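Rules for the Kitchen

1. Scope

The Illwood rules came to me on 18 Sep 2019 as a file of 600 clauses, with a request from Wastora to bring the number down. The rules governed one simulated kitchen and the two-armed machine that worked in it. I had never written software. I had spent my working life on standards for ladders, gas fittings and, for one long winter, the lids of industrial mixers. Wastora considered this suitable.

I was given a desk on the third floor of the Woldemariam building and a read-only login. The kitchen was open to me at any hour. I could see what the machine saw, from above its chassis or from the wrists, and I could stop a run or start it again. I could not touch anything. The team at Dumow who had built the room sat in another city and answered messages in the afternoon.

The first clause defined a kitchen. The second defined a table as a surface on which objects may rest. The third said that where the table was also an island, the rules for tables would apply. I read that one several times and left it in.

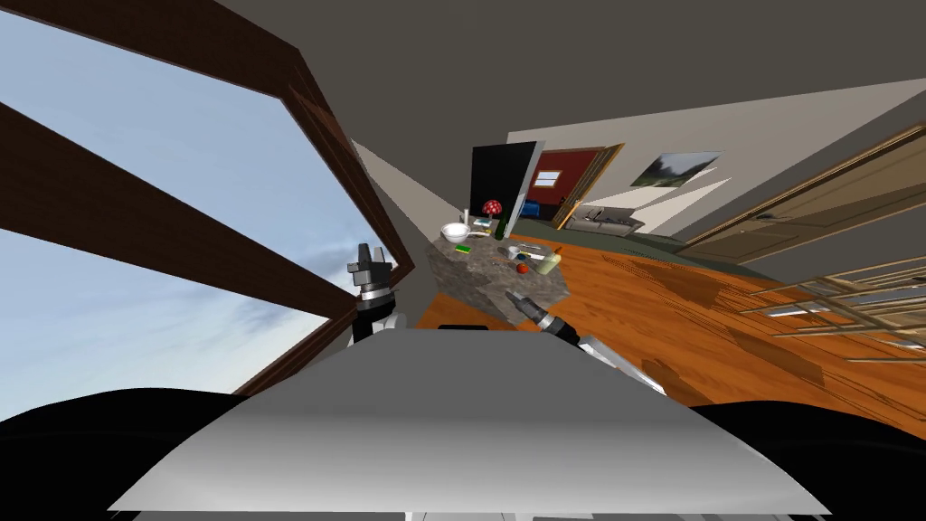 By the end of the first week I had struck out all the clauses that repeated other clauses. Most of these concerned glass. Someone at Dumow had once been worried about glass, and the worry had been copied forward through every revision, into the sections on doors and sinks and eventually into the section on fruit.

The remaining clauses fell into an order I could work with. Approach, grasp, lift, carry, place, withdraw. Approach was the longest, as it is in ladders.

2. Approach

Clause 2.1 said that the fingers shall be open before the approach begins. Clause 2.2 said that an approach shall be slowed when the clearance between either finger and any surface is less than 20 millimeters. Clause 2.3 said that if the machine cannot identify an object it shall hold its position for 15 seconds and look again.

I had no quarrel with 2.1 or 2.2. I wrote to Dumow about 2.3. What, I asked, was expected to change in 15 seconds? The room was simulated. The light did not move unless someone moved it.

The reply came the next afternoon. The clause had been taken from the rules for the physical kitchen, where a person might walk in and pick the thing up. They had no objection to my deleting it.

I did not delete it at once. I opened the wrist view and watched a run in which the machine had come in low over the stone. At that distance the surface broke into patches, and the patches overlapped along saw-toothed edges. There was a long thing on the left, white above and yellow toward the tip. It could have been a blade or a brush or a marker. The machine held for the 15 seconds, with its fingers open. I found that I was also trying to decide what it was, and that I would have liked longer.

I marked 2.3 "retain" and gave as grounds that a reviewer had been unable to identify the object within the period stated. It is the only time I have cited myself in a standard.
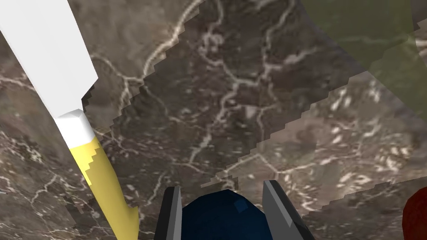
3. Contact

The section on contact had been written by a different hand. The sentences were shorter and there were no exceptions. "The machine shall not lean." "The machine shall not use one object to move another." "The machine shall not push what it has been told to lift."

I have read a great many standards and I can generally tell what happened shortly before a clause was written. "Lids shall be secured before the motor is energized" is an account of an afternoon. "The machine shall not lean" was something of the kind, but I could not think what a leaning machine could have damaged in a room made of numbers. I asked.

Dumow's answer was longer than usual. In the early builds, they wrote, the stone had been thin. It looked like a solid block and behaved like a sheet of paper, and an arm that rested on it would pass through and come out underneath. Nothing was harmed. The run was thrown away and the stone was corrected. But the next version of the machine had been trained on some of those runs before they were thrown away, and for most of that December it had tried to reach the far side of things by going through them. In the physical kitchen there had been a cabinet door.

They did not say what happened to the cabinet door. I withdrew my comment on the clause and added a note: "A surface shall be treated as solid whether or not it is."

Dumow queried the note. They said it was not testable. I said it was testable in the physical kitchen, at the price of a cabinet door each time, and they let it stand.

After that I spent more hours on the wrist views than the contract strictly called for. The views from above were tidier. From the wrist there was seldom a whole object to look at. There would be one finger close to the face of a marble block, the other out over flat gray, and past them a wedge of something wooden. I began to check each clause against a view of that kind. If a rule could be followed only by someone who already knew the room, I rewrote it. "Keep clear of the edge of the island" became "Keep clear of any edge." The count went down faster. Wastora noticed and sent a message of thanks, with a reminder that the budget was 500 hours.

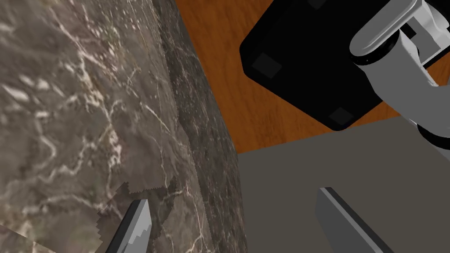

4. Withdrawal

The last section had a single clause when I reached it. "On completion the machine shall withdraw." It did not say to where, or at what speed, or what was to be done with the fingers.

I drafted seven clauses to replace it and sent them over. Withdraw along the line of approach where that line is clear. Do not close the fingers until the arm is away from the surface. Do not turn the wrist while anything is within reach of it. These were ordinary and were accepted the same day.

The seventh gave trouble. I had written: "When no further task is given, the machine shall remain where it is." Dumow pointed out that when no further task was given, the run ended. There was no machine after that to remain anywhere. The clause would apply to an interval of no length.

I knew this. I had ended a fair number of runs myself. The room stayed on my monitor for a moment with the arms up and the clouds in the window, and then I was returned to the list of files.

I replied that the physical machine would have such an interval, possibly a long one, overnight or over a holiday, and that it should learn the habit early. This was a reasonable argument and I believe it. Dumow took two days to consider it. They proposed "remain still" in place of "remain where it is," and I agreed to the change.

The final text had 211 clauses. Wastora had it printed and bound, and a copy went to each party. I kept my login for a while through what must have been an oversight. I used it once more, late in the month, to start a run with no task assigned. The machine raised nothing and reached for nothing. I let 15 seconds go by, and then another 15, and stopped the run by hand.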